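Print this page | E-mail this page

# Grestby Ward Boundary Objections - data card

Quick notes so people stop mailing me the same questions. Will tidy later.

## What's in it

Written objections and comments sent in on the two rounds of ward boundary proposals for Grestby, plus the parish of Lurkarbridge, which got pulled into the review halfway through. One row per submission. 1301 rows after cleanup.

Files:

- `submissions.csv` - the main thing
- `wards_old.geojson` - lines before the review
- `wards_draft.geojson` - draft 2, the one everybody argued over
- `codes.txt` - topic codes, one per line

No final map yet. It was due in May, and the council's page still says "forthcoming". Use draft 2 till then.

## Columns

- `id` - running number, gaps are removed duplicates
- `round` - 1 or 2
- `ward_claimed` - the ward the writer says they live in
- `ward_actual` - from the street name, blank if no street given
- `channel` - letter, web form, meeting card
- `topic` - see codes.txt, up to 2 per row, split on semicolon
- `stance` - for / against / mixed / unclear
- `text` - the words, with names and house numbers taken out

`ward_claimed` and `ward_actual` disagree a lot. This is not a bug. Plenty of people on the Dirnico estate think they vote in Harbor ward and never have. Please don't "fix" it, last person who did lost the most intresting column in the set.

## How it was put together

Web forms came as one export from the council. Letters were scanned at the library and typed up by hand, meeting cards the same. Text over 1000 characters is cut off in the csv and marked `[cut]`. Full versions on request, they are long and mostly about parking.

Stance was coded by two people separately, then compared. Where they disagreed Stijn Peeters made the call. He also wrote the topic codes, so if a code makes no sense ask him.
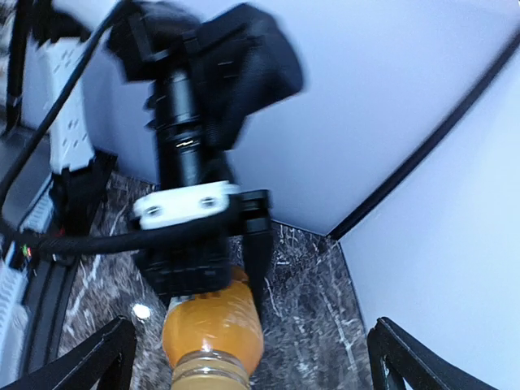

Duplicates: same text from the same street counted once. Same text from different streets kept, even where it's plainly the form letter the Shibata Road residents put through doors. A form letter somebody bothered to sign and mail is still an objection. You may want to weight them down, your choice, filter on `topic` = FORM.

## Known problems

- Round 1 has no meeting cards. The cards from the first public meeting were never handed over. I asked twice.
- Web form had a 2000 character limit in round 1 and none in round 2. Don't compare lengths between rounds.
- Some letters arrived after the deadline. Kept, topic LATE. The council says it read them but did not count them.
- Lurkarbridge rows only exist in round 2. It wasn't in the first proposal at all, which is what half the Lurkarbridge rows are complaining about.
- Street matching is rough along the canal. One side moved wards in draft 2 and the other side didn't, and people leave off the "North" or "South".
- "unclear" in `stance` covers a few blank forms too. Should be its own value. Haven't done it.

## What not to use it for

It isn't a poll. People who write in about ward lines are people who care about ward lines, or who are mad about something else and saw an envelope. The against share tells you nothing on how the town as a whole feels, and I've already seen it quoted that way in a candidate's leaflet.

Also don't try to work out who wrote what. Names are out, but it's a small place and some of the letters are pretty recognizable. If you spot something identifying that we missed, send the `id` and I'll pull the row.

## Changes

- v3 - Lurkarbridge added, draft 2 map swapped in
- v2 - split `ward` into claimed and actual
- v1 - first upload, dont use, the stance column was shifted down one row

## Reuse

Free to use for research, teaching, newspaper work. Say where you got it and which version. The map files belong to the council and have their own terms, check those before you print them.

Corrections to Stijn, mornings before 10 are best. Send the row id or he can't find it.

Print this page | E-mail this page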